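November, early

Up before six. Spent the morning on the pose drift in the hand-held gripper logs. Reran visual odometry on all 62 clips and 53 came through clean. The rest lose track when the view turns fast toward a bright window.

Ramesh Maurya thinks exposure is the problem. I lean toward the time offset between camera and IMU – I shifted it by 2 ms and three bad clips recovered. Not enough to call it.

After lunch I moved the Provov planner to the new config loader. Tests pass. Latrice Achterberg wants the clothes-on-the-bed clips replayed next, fisheye mask on.

Stopped at 9 pm.

Last updated: November

Recent entries
Grewal branch merged
Notes on the Galtado replay tool 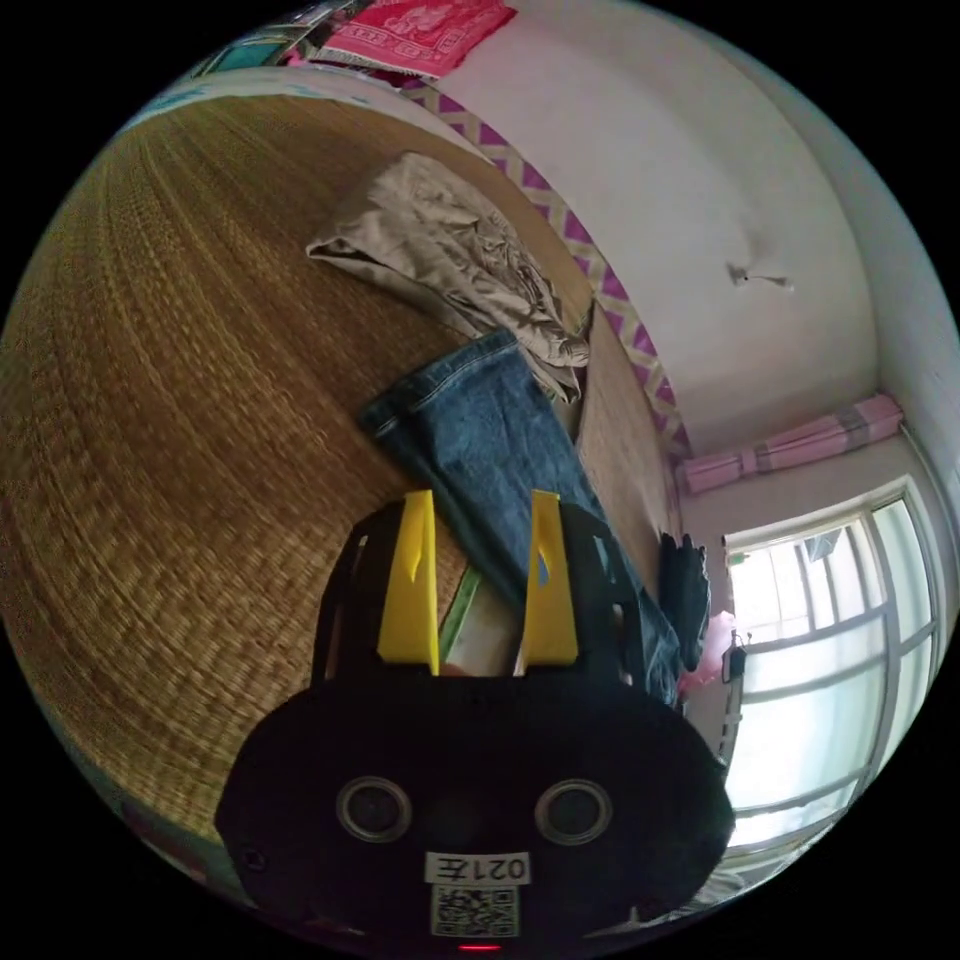 Photo: Latrice Achterberg / Tultument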